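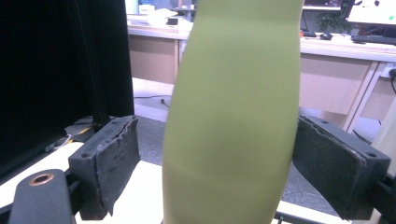
Demonstrations recorded by a tired person teach a tired robot, according to Fuseini Kwofie, and that remark at our first review changed how we planned the recording sessions. We had meant to collect everything in two long days. We ended up with 11 short sessions in May, and switched operators between them.

Task

The robot has to pick up an upright object from a white tabletop and put it down at a marked spot. We compared two ways of showing it the task. In the first, the operator carries a hand-held gripper and does the job directly. In the second, the operator drives the arm by remote control with the Runport software. The hand-held gripper has its own camera, looking out between the two fingers.

Collecting the data

We set a target of 100 usable demonstrations for each method. A demonstration was thrown out if the object fell over or if an operator's hand came between the camera and the object. With the hand-held gripper we threw out 19 and repeated them. Remote control gave us fewer bad runs, but each run took much longer, mainly because the operator had trouble judging depth on the screen.

The approach turned out to matter more than the grasp. The pale green bottle shape gets narrower toward the top, so closing the fingers at a different height gives a different grip. We agreed to pause briefly with the fingers open on both sides before closing. Earlier recordings without the pause were left out of training.

The pads on the fingers are frayed and scuffed. We did not replace them during the project, so we cannot say how much pad condition affects the results.

Training

Both sets were trained with the same settings for 2000 steps on the Vedik machine. Two of us labeled the start and end of each run by hand. The labels did not always agree by a few images, and we kept the earlier start and the later end.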